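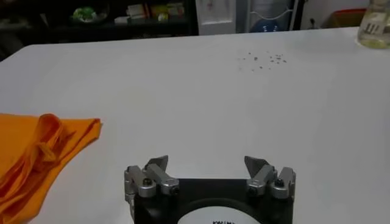
Fomitz Tabletop Puzzle Swap: Your Questions Answered

Welcome! If you love jigsaw puzzles but your closet is begging for mercy, you've come to the right page. We get a lot of the same questions by email, so I've put the answers in one place. This page was last updated January 29, 2021.

GETTING STARTED

What is the puzzle swap?

It's a lending shelf for jigsaw puzzles, run by mail and by porch pickup. You send in puzzles you've finished, you get credits, and you spend the credits on puzzles other members have finished. We started in November with a stack of boxes from my hallway, and the shelf now holds 1,333 puzzles. I still get a thrill every time a box comes in that I've never seen before!

Do I have to live in Fomitz?

Nope. Porch pickup is only for Fomitz and Baluyot, but members anywhere in the country can swap by mail. You pay the postage on puzzles you send in, and we pay the postage on puzzles we send out.

What does it cost?

Membership is $30 a year. That covers our outgoing postage, boxes, tape and the shelf space. There's no charge per puzzle after that, just credits.

How do credits work?

One puzzle in, one credit. One credit, one puzzle out. We tried a fancier system where big puzzles were worth more, and it was a headache for everybody (me most of all). The one exception is anything 2,000 pieces or over, which earns two credits and costs two credits.

Do I need to send puzzles before I can borrow any?

You get two free credits when you join, so you can start right away. Lots of people join with nothing to send and build up from there. If you keep a puzzle forever because you fell in love with it, that's fine too. You've spent the credit and it's yours.

SENDING PUZZLES IN

Which puzzles do you take?

Cardboard and wooden puzzles from 300 pieces up, in any brand. Kids' puzzles under 300 pieces are welcome at porch pickup but not by mail. Please don't send foam puzzles, 3D puzzles or anything that has been glued.

Do I have to count the pieces?

Please don't! Counting takes forever and you'll get a different number each time. We only ask that you finished the puzzle yourself at least once and know whether it's complete.

What if a piece is missing?

Tell us. Write "missing 1" (or however many) on a slip of paper along with where in the picture the gap is, and drop it inside the lid. We mark it on the listing. You'd be surprised how many members don't mind one hole in the sky, and a marked puzzle still earns you a full credit as long as it's three pieces or fewer.

How should I pack it?

Put all the pieces in a zip bag, squeeze the air out, and put the bag back in the original box. Then put one rubber band each way around the box. No tape on the puzzle box itself, please — it pulls the picture off, and the picture is what we all stare at for a week. The outer shipping box can be as ugly as you like. Cereal cartons turned inside out work great.

My box is falling apart. Can I still send it?

Yes. Cut out the picture from the lid, put it in the bag with the pieces, and write the brand and piece count on the back. We keep a supply of plain white boxes for strays like these.

PICKING A PUZZLE

How do I choose?

Browse the list, reply with up to five titles in order, and we'll send the first one that's on the shelf. Or ask for a mystery box! Tell us the size you like and one thing you can't stand (mine is pebbles) and we'll choose for you. Mystery boxes are my favorite orders to fill, and some of our members haven't ordered any other way since they joined.

What are the Potura and Horkeck labels on the list?

Those are our own words for how a puzzle feels, named after the two streets where our first members lived. Potura Street liked loose, relaxed cuts with lots of odd shapes. Horkeck Street liked tight, even cuts where you can lift a finished corner and carry it across the room. Each listing has one label or the other, or neither if whoever did it last couldn't decide.

Which size should a beginner get?

Try a 500 with strong blocks of color. Posters, quilts, shelves of books and old seed packets are all good. Leave the snow scenes and the single big sunset for later. A 1,000 isn't twice as hard as a 500, by the way. It's a good deal more than that, and your table has to be bigger too.

AT HOME WITH YOUR PUZZLE

How big a table do I need?

Most 1,000-piece puzzles finish at around 20 by 27 inches. You'll want as much room again for the loose pieces, so a card table is a squeeze and a dining table is heaven. If you have to clear up for dinner, build on a sheet of foam board and slide the whole thing under the couch.

What light is best?

Two lamps, one from each side, beat one bright bulb overhead. Glossy puzzles throw glare and you'll find yourself leaning all over the place to see the print. Daylight from a side window is lovely for telling greens apart. I save all my tree pieces for the morning.

Edges first, or not?

Oh, the arguments this one starts. I do edges first. Princess Ambrosio, who has been a member from the beginning and fills half our porch box on her own, starts with whatever is reddest and gets to the edge when she gets to it. She finishes faster than I do. Try both and see which one makes you happy.

Any tips for sorting?

Sort by color first, then by shape once you're stuck. Baking sheets and shallow box lids make good trays. Turn every piece face up before you start, even though it's dull, and put on a good radio show while you do it.

What about the cat?

Cover the puzzle with a spare sheet of foam board every time you leave the room. Check under the stove before you report a missing piece. If you find the piece a month later, mail it to us in an envelope with the title and we'll put it back where it belongs. We reunited 16 pieces with their puzzles this way and I was delighted by every one of them.

LENGTH OF LOANS, LATE PUZZLES AND THE REST

Is there a due date?

No. Take all winter if you need it. The only limit is five puzzles out at a time per household, so that the shelf doesn't empty out over the holidays.

Do you clean the puzzles?

Every puzzle that comes in sits closed in a separate room for a week before it goes on the list. We wipe the outside of the box with a dry cloth. We don't wipe the pieces, which swell up if they get damp. Please wash your hands and keep the chips in another bowl, and if your home is smoky or very perfumed, let us know so we can note it for members with allergies.

Can I give a membership as a gift?

Yes, and it makes a great one! Email us the name and address and we'll send a welcome card with the two starter credits written inside. We're at 105 households now and a good share of those began as gifts.

Can I stop by and look at the shelf?

Not right now. Porch pickup is contact-free, and your order will be in the blue bin with your name on it. When it's safe to have people in again, we'd love to hold a puzzle night with a few tables going at once — one easy, one hard and one that's all pebbles for those of you who keep requesting them.

How do I cancel?

Send us a note. You can spend any leftover credits first or give them to another member.

I have a question that isn't here.

Email us any time. We answer most messages within two days, a little slower when a big donation has just landed and there are boxes up the stairs.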